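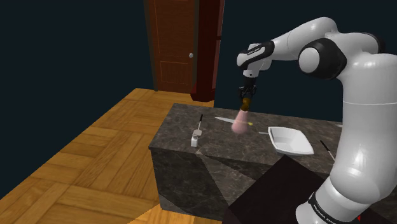 Kitchen counter task in the Plirance sim, Franka arm holding the pink cone thing

Plirance kitchen pack, anybody paid for it yet?

psin_bench wrote:
So Plirance is selling their kitchen task pack as a subscription now and I got the trial through work. The render up top is from my own run. It looks nice, I'll give them that. The parquet looks nice. The marble looks nice. I don't buy parquet.

What I want to know is if anyone has trained on this stuff and then put the result on a real arm. The sales page says 2,427 episodes across their kitchens and then has a lot of words like "deployment ready" with no numbers under them. I asked support for real-world results and got a PDF about lighting.

Price for a small lab is 781 a month. For that I could pay a student to move a spoon.

klinhom_d wrote:
We had it from the spring until August. Short version: okay for checking that your code runs, not okay for much else. Grasps that were fine in sim slid right out on our bench. Their default friction is way too generous and it's buried in a config file three folders down.

Also what is that pink object supposed to be? I had it in my set too and never figured it out. Pepper mill? Toy?

psin_bench wrote:
No idea. The label in the asset list is "obj_misc_15". Very helpful if you're trying to write language instructions for the thing. "Pick up the misc."

heinonen_user wrote:
I think you two are being hard on it. Pei-shan, you're on the trial, which is the old asset set. The paid one has proper names and the friction ranges are exposed in the main settings panel. We pretrain on it and then fine-tune with our own teleop data, and we need a lot less of our own data than before. That's worth the money to us.

klinhom_d wrote:
How much is a lot less? That's the number I keep asking people for.

heinonen_user wrote:
Can't share the exact figure, it's a customer project. Sorry.

klinhom_d wrote:
Right.

usa_s wrote:
Not a Plirance customer but I reviewed the Natow kit and the Drustasora one for our group, so here's what I'd check before paying anybody:

Can you export the scenes and keep them when you stop paying? Natow yes, Drustasora no. Plirance I don't know.

Who collected the episodes, people or a planner? It changes what a policy learns from them and the vendors get vague when you ask.

Are failed grasps left in? If every single episode is a success I get suspicious.

Looking at the picture, I'd worry about the layout too. Knife, utensil holder, one dish and plenty of bare counter between them. My kitchen has never looked like that. Do they have any cluttered versions?

psin_bench wrote:
There's a clutter slider. At the top setting it adds a few more objects and they stay politely apart. Nothing stacked, nothing leaning on anything.

Export: I tried. You get the meshes but the contact settings don't come along, so you're rebuilding half of it.

heinonen_user wrote:
The contact export is on their roadmap.

klinhom_d wrote:
It was on the roadmap when I signed up.

lertchai_p wrote:
Can I ask a dumb question. We have a Franka in the lab and no budget for months of teleop. 1,281 demos is everything we own, and half of those are one guy opening a drawer. Is a pack like this better than nothing?

klinhom_d wrote:
Not dumb. Better than nothing, yes, but there are free sim kitchens and I'd burn through those first. If your policy doesn't improve on the real arm with free scenes mixed in, I doubt paid parquet will fix it.

heinonen_user wrote:
Disagree, the free ones took us around a month to get running. Staff time costs money too. Ask them for a one-month license and test it on your drawer task.

usa_s wrote:
I'd go with the one month, but write down what counts as a pass before you start. With Drustasora we kept moving the bar because the demos looked so good.

psin_bench wrote:
My trial has a few days left. I'm going to set the friction down to something believable and rerun the cone pick, then try the same grasp on our bench with whatever pink junk I can find. Will post the success rates for both, bad or good. Lertchai, hold off on the card until then.

lertchai_p wrote:
Holding off. Thanks all.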